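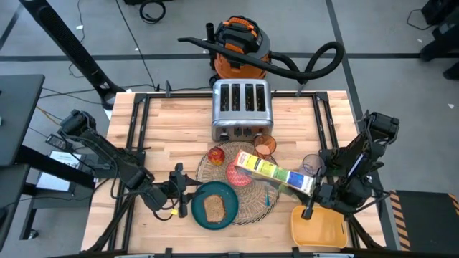

Breakfast table, two-arm cell, Workach teaching lab.

Week 2 handout: The toast task and the dropped grip

Please read this before the Friday practical, ideally with a cup of tea and a bit of time, as I shall be asking you to write your own fault report afterwards and it helps a great deal to have seen how one comes together.

As most of you know by now, the toast task asks the arms to pick up a slice of bread from the plate, carry it across to the toaster and lower it into a slot. The arms run on the Drudent controller, and the fingers are closed by a small routine we all call Slaoui, after the folder it has lived in for as long as I have taught the course. In November we ran the task 200 times over several afternoons. On 19 of those runs the slice was let go too early, and on 2 of the 19 the arm then carried on down with nothing in its fingers and pressed on the top of the toaster until the force limit stopped it. Those two are the ones I want you to think about.

What went wrong

Bread is a kind thing to practise on, but it is soft, and it gives way as you squeeze. Slaoui decides that it has hold of something by watching the motor current rise and then level off. With a wooden block the current rises sharply and stays put. With bread it creeps up and sags a little as the crumb squashes, and the routine took that sag to mean the object had gone. It opened the fingers so as to try again, quite sensibly by its own lights, but the message saying so went only to the log. The part of the program that moves the arm never heard about it.

So we have two faults sitting one on top of the other. The first is a poor threshold, and you will find it at line 652 of the grip file, with a comment beside it that I am sorry to say is mine. The second is the missing message, and it is by far the more serious. A dropped slice makes crumbs. An arm that believes it is holding something, and moves accordingly, can hurt somebody's hand.
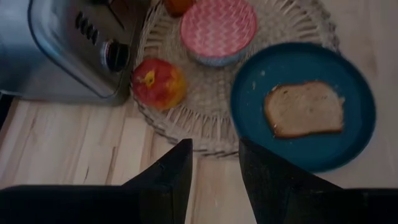 Would the force limit have been enough to keep a person safe?
It would have stopped the push in the end, but a limit only acts after contact has been made, so we never count it as a reason to reach in while the arms are powered.

What we changed

The grip routine now has to report its state to the motion program before every move, and if no report comes the arm holds still and waits for one of us. The threshold has been altered too, using the Tradinier soft-object settings, although I would still like somebody to try those with a thicker loaf.

For the practical

The toaster stays unplugged all session, please, with the plug where your partner can see it. One of you keeps a hand by the stop button and does nothing else, however dull that gets, and you swap at half past. Write down what you saw before you open the log, then compare the two. Reports go in the tray by my door, and handwritten is fine.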